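Bukura Workshop House – Minutes of the members' meeting, April 15, 2018

1. Minutes of February
Read and accepted with one correction: the key deposit is 27, not 25.

2. Hoses and tubes
The meeting discussed the gray hose pieces for the dust collection. Pavwood offers new ones, but the price for the full set is 3000 and the members find this too high. It was agreed to keep the old pieces and to buy only 2 new clamps from Garcia.
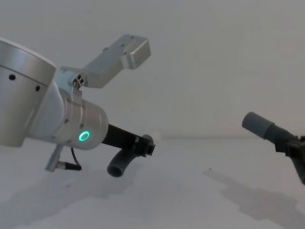
The offer from Callen came after the closing date and will be read at the next meeting. Members asked that hose pieces are put back on the shelf after use.

3. White table
The table stays against the wall. No paint or glue on it, please – the top is hard to clean.
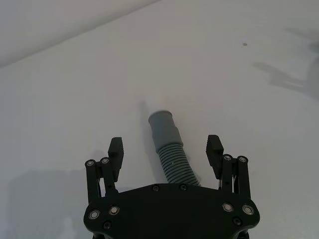
Gray hose with ribbed part and smooth end, on the white table.

4. Joining of the pieces
One member proposed to tape all joints. Others prefer clamps, so that the pieces can be taken apart again. Voted: clamps.
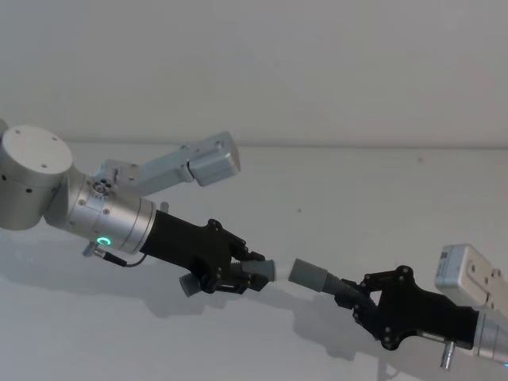

Minutes written by the secretary, Bukura Workshop House

5. Other
The 1917 building plan was found in the office and will be copied. The next meeting is not fixed yet.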